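Workshop notebook, Dindness RFC kit and equipment room
December, started 7:40 a.m.

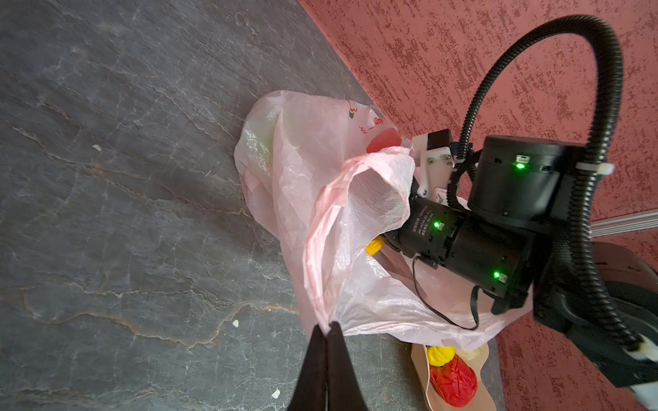

Pink plastic bag, marble-pattern floor.

Main job today was the scrum machine. Shanthi Paul says the front row have been complaining since the Bovaretti match that the left side gives before the right. I put it down to the turf at first, but Hauke Dreßler pushed it on the concrete yesterday evening and got the same thing, so it is the machine.

Took both pads off. Left spring is shorter than the right when unloaded, by the width of my thumbnail. Right one is fine. The bushing on the left arm has gone oval and there was grit packed behind it. Cleaned it out, greased it, put it back as a stopgap. It will not last past the new year.

Rang Kofler for a replacement. They have the bushing but sell the springs in pairs only, part 2372. Ordered the pair and two bushings, total 324 including delivery. Roswitha Marti has approved it. Old right spring goes on the shelf as a spare, tagged.

Load test after lunch with the borrowed gauge, five pushes each side, same three players (Hauke, Nadja Lehner, one of the under-20s props). Left side started moving well before the right on every push. By the fifth push left was at 69 percent of the right-hand figure. I had expected closer to 80. Either the gauge is reading low or the spring is more tired than it looks. Will repeat with the gauge swapped end for end before I trust it.

Tackle bags: two of the Brata ones have split along the bottom seam again. Same place as last season. Hannelore Haslinger stitched one with the heavy waxed thread in September and that repair is still holding, while the glued patch on the other came away inside a month. So thread from now on, no more glue. She has offered to do both before the Saturday squad is back.

Match balls: pumped all of them to the middle of the range and left them overnight. Four had dropped by morning. Valve on one, the other three I can't find anything wrong with. Marked them T for training.

Post pads: washed, hung up. One cover has a broken zip. Nadja thinks the tent repair place in town can do it cheaper than buying a new cover. Asked her to get a price.

Tried to work out how many pushes the scrum machine has taken since it was last serviced. Going by the session sheets it is more than 2000, and some sheets are missing. The service card says springs should be looked at every season and the last entry is two seasons back, in my handwriting – so that one is on me. New card taped inside the cupboard door.

To do:
Repeat load test, gauge reversed
Chase Kofler if no delivery note by the end of the week
Move the machine off the wet corner of the yard
Ask Shanthi whether the forwards can use the sled until the springs are in
Order valve needles, down to the last one

Locked up 5:15 p.m. Spare key back with Roswitha.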